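Looking After the Wrist Camera and Gripper on the Pidham Cell: Your Questions

I get the same handful of emails about this cell every October when the new people start, so I've put my answers in one place. Kelly Dawber checked the mechanical bits. Any mistakes left over are mine (Rania).
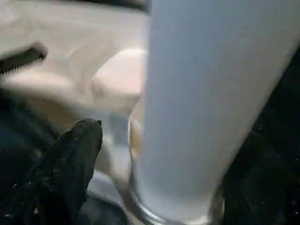 Wrist camera view, pale cylinder with a silver rim close to the lens, textured black finger at lower left.

Why is the part so blurry on the wrist camera?

It's very close to the lens! The wrist camera on our arm has a fixed focus, and we set it for the working distance in front of the fingertips. Anything big and near goes soft. What I look at is the fingertip. If I can make out the speckles on the rubbery surface, I'm happy and I leave the lens alone. If the fingertip has gone to mush along with everything else, clean the lens first and then come and find me.

How do I clean the lens?

Park the arm in the service position, hit the stop, and hang your tag on the pendant. Then use a puff of air and one of the dry cloths from the drawer under the Srour controller. Please don't spray anything on it. Majdi Bitar did that in his first week and we had a streaky picture until the housing could be opened up and wiped from the inside (sorry, Majdi, but it's a good story and people remember it).

There are little pale specks on the black fingers. Should I be worried?

Usually no. Pads pick up dust and lint, and they get a bit mottled with use. Wipe them with a damp cloth, let them dry, and look again. What you don't want is a chunk missing, a lifted corner, or a shiny patch where the texture has worn flat. Any of those and the pads get changed, both of them, even if the other one looks fine. I know it feels wasteful. An old pad against a new one makes the part sit crooked, and then you'll spend your afternoon chasing a problem that isn't in the program.

Which pads do I order?

Mesico, part number 446, the textured black ones. They come in pairs. There's a smooth version in the same catalog and it has fooled at least one of us, so read the label before you open the bag.

How do I swap them?

Stop the cell and tag it, same as for cleaning. Open the jaws by hand with the release on the side of the gripper. Each pad is held by two screws from the back. Take them out, peel the pad off, clean the metal underneath, and fit the new one with the tapered end pointing away from the wrist. Snug is plenty on those screws. Then close the jaws on nothing and check that the tips meet evenly all the way across.

Do I have to recalibrate afterward?

You need the short check, yes. Run program 3870 from the pendant and let it do its three closes. It compares the closed position with the stored one and either passes or gives you the offset screen. If you get the offset screen, write the number in the log before you accept it. Ildikó Barta reads that log and she will ask.

One finger seems to be partly hidden behind the part. Is the gripper out of line?

Not necessarily. With a fat cylinder up close, it's pretty normal for the part to get in the way of one side. Judge the alignment with the jaws closed and empty, never with something between them. If it still looks off then, check the bracket that holds the camera before you touch the gripper. That bracket gets bumped a lot more than you'd think, mostly by elbows.

Light-colored parts look washed out. Can I turn up the camera?

Please don't touch the exposure on your own! Pale matte stuff on a pale background is hard for this camera, and the vision settings were tuned for the Flindmont light bar at its normal setting. See if the bar is dusty or has been knocked to an angle, and put that right first. If things still look flat, Tarek Nseir can load a different exposure set from the office in a couple of minutes.

What goes in the log?

Your initials, what you did, and the offset if there was one. "Cleaned lens" is a perfectly good entry. "Fixed it" isn't.

Who do I call if it stops overnight?

Tarek first, then me. Leave the arm where it is and don't jog it home before one of us picks up, even if it's holding a part. The number is taped inside the controller door.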